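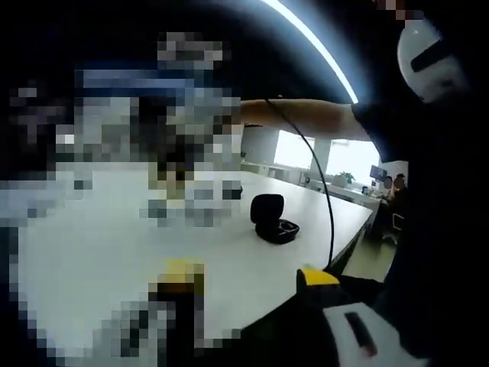
Graleo Stovetop Smoker, 10-inch

I've been making smoked food in an apartment kitchen since before I had any business doing it, and this is the smoker I ended up selling because it's the one I kept using. It's a stainless steel pan with a drip tray, a wire rack and a lid that slides shut along a groove. You put a spoonful of fine wood chips in the bottom, set the tray over them, put your food on the rack and turn the burner to medium. When you see the first wisp of smoke, close the lid the rest of the way and start your timer.

I get asked all the time whether it will set off the smoke alarm. With the lid closed properly and the fan on, mine stays quiet. If you pile in chips like you're feeding a campfire, no promises! One rounded tablespoon is enough for anything that fits on the rack.

What I cook in it

Salmon is where everybody starts, and fair enough, it's very hard to mess up. Salt a skin-on fillet, leave it uncovered in the fridge for an hour or two until the surface feels tacky, then smoke it over alder until the thickest part flakes when you push on it. Usually 20 minutes for me, a bit more if the fish is really thick.

Chicken thighs take longer, and I'll be straight with you: the skin doesn't get crisp. It comes out a lovely color and kind of rubbery. I smoke them until a thermometer reads 165 and then run them under the broiler (or drop them skin side down in a hot skillet) for a few minutes. Wings too. I don't bother with steaks in it, except a thick one that I smoke for five minutes and then sear hard.

Vegetables are my favorite thing to talk about here. Halved tomatoes, smoked and then blended into soup. Corn cut off the cob. Whole garlic heads with the tops sliced off. Mushrooms, which shrink down to nothing, so do more than you think you need. My cousin Valentin Egger does hard-boiled eggs over apple wood and brings them to every party whether there's a reason or not, and the bowl always comes home empty.

Cheese is tricky because the pan gets hot. I've had some luck with a block of mozzarella set over a bowl of ice on the rack, but I've also had mozzarella all over the drip tray.

What's in the box

The pan, the sliding lid, the drip tray, the wire rack, two folding handles (already attached) and a small tin each of alder and hickory chips from Bedoya. The tins are good for a dozen or so rounds. You can buy refills from me or use any fine chips you like – just skip the big chunks made for outdoor grills, they won't catch properly in a pan this shallow.

Stoves

Gas and electric coil are the easiest. On a glass top, lift the pan when you move it, don't drag it. The base is magnetic, so induction is fine, though you'll want to start lower than you think because it heats up fast. Outside, it sits nicely on a camp stove or right on the grate of a gas grill. I had one going on a little Draststead burner all last January on the back steps, in a coat, and it did great. A bit slower in the wind.

Cleaning

Line the drip tray with foil and you've saved yourself most of the work. The bottom of the pan will go brown and then nearly black where the chips sit. That's normal and it doesn't affect the food. Let the pan cool all the way before you open it over the sink, and make sure the chips are dead out before they go in the trash. I run water on them. Everything can go in the dishwasher but the rack comes out better if you soak it first.

Size and fit

The rack is 10 inches across. Four average salmon portions fit, or six chicken thighs if they're friendly with each other. A whole chicken won't fit under the lid. You can tent heavy foil over the top in place of the lid and crimp it tight around the rim, and I've done that with a small bird, but get the Kundton kettle if whole birds are your main thing.

Ordering

The smoker is $60, item number 564. Orders in by noon on Thursday go out before the weekend. If the lid sticks when it's new, rub a little cooking oil along the groove and work it back and forth a few times. Replacement racks and drip trays are on the parts page.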